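Home Products Guides Spare parts Contact

Halwood Heat Pump Dryer – Set-up and Use Guide

Section 3: First use and daily drying

Please read this section when the dryer is already standing in its final place and the drain hose is connected (see Section 2). If the dryer was carried lying on its side, let it stand upright overnight before you switch it on. The liquid inside the heat pump needs this time to flow back to where it belongs.

3.1 Before the first load

1. Remove the foam block from the inside of the door. It is grey and easy to miss.
2. Wipe the drum with a clean, damp cloth. A little dust from the factory is normal.
3. Slide the lint filter out, check that both halves are closed, and push it back until you hear the click.
4. Plug the dryer directly into a wall socket. Do not use a power board or an extension cord.
5. Put in two or three old damp towels and run the Short programme once. You may notice a light smell of warm rubber. It goes away after the first few loads.

Caution: The dryer will not start if the filter is missing. Do not try to press the filter switch with a pen or a coin to make it start. Lint will then go into the heat exchanger, and the cleaning of this part is not covered by the warranty.

3.2 Sorting the laundry

Good sorting saves more time than any programme. Thin things and thick things do not dry at the same speed, and when they are together the sensor in the drum can be confused. It touches mostly the dry pieces and believes that the whole load is finished.

1. Read the care label of each piece. A square with a circle inside means that tumble drying is allowed. The same sign with a cross over it means that it is not allowed.
2. Separate cotton from synthetic fabrics.
3. Dry blankets, quilts and bath mats alone.
4. Close zips and buttons, and empty all pockets. Tissues are the worst enemy of the filter.
5. Shake each piece open before you put it in the drum. Pieces that go in as a ball come out as a ball, with a damp middle.

Note: Small items like to hide in big ones. A sock can travel inside a quilt cover for the full programme and stay damp. Turn the corners of covers inside out and feel them with your hand before you fold.

3.3 Drying blankets and other plush items

A plush blanket holds a lot of water deep in the pile, while its surface can feel dry already. Use the Bulky programme. It turns the drum in both directions and makes a pause in the middle, so that you can open the door and loosen the blanket.

1. Spin the blanket in the washing machine at the highest speed that its label allows.
2. Put it in the drum alone and loosely. It should fill no more than half of the space.
3. Turn the dial to Bulky and press Start.
4. When the signal sounds at 60 minutes, open the door, take the blanket out, shake it and put it back with the other side outward.
5. Close the door and press Start again. The programme continues from the place where it stopped.

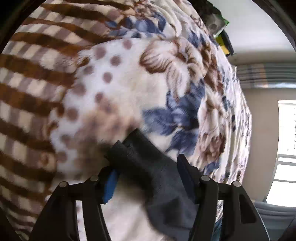
One owner wrote to us that the pause was the thing she kept skipping, and that her winter blanket always had a cold, wet strip along the fold until she began to turn it over at the signal. She also asked if the signal could be louder, as her laundry is at the far end of the house. It can: hold the Signal button for 3 seconds, and the volume goes up one step.

If the blanket is still damp at the end, do not start the full Bulky programme a second time. Choose Timed Dry in place of it and add a short period. Too much heat makes the pile flat and stiff, and brushing does not always bring it back.

3.4 Choosing the dryness level

The level is set with the Dry+ button. It has three positions.

Iron – the laundry stays a little moist, for shirts and tablecloths.
Cupboard – the normal setting for daily laundry.
Extra – for thick towels and jeans.

The dryer remembers the last level that you used, even when it was unplugged. Check the light before each load if several people in the home use the machine.

3.5 After each load

1. Switch the dial to Off and wait until the drum stands still.
2. Take the laundry out without delay. Creases are set while the fabric cools down.
3. Pull out the filter, open it like a book, and roll the lint off with your fingers. Water is not needed every time. Wash the filter under the tap after every 7 loads and let it dry completely.
4. If you did not connect the drain hose, empty the water tank.
5. Leave the door a little open – a hand's width is enough.

Caution: Never dry pieces which have cooking oil, petrol or cleaning spirit on them, also when they were washed before. They can catch fire, even some hours after the programme is finished.

3.6 If something is not right

The load is damp in the middle: the drum was too full, or the pieces were rolled together. Take out half and use Timed Dry.

The programme ends after a few minutes: the load is too small for the sensor. Add a dry towel or use Timed Dry.

The tank light is on but the tank is empty: the float is stuck. Tap the tank gently on its side over a sink.

The display shows E7: the air path is blocked. Clean the filter and look if the grille at the bottom is covered by a rug or a basket. If E7 comes back, please call the service desk in Ullden before you use the dryer again.

Continue with Section 4: Cleaning the heat exchanger.

© Halwood Home Appliances | Guide updated August 23, 2018 | Contact us | Back to top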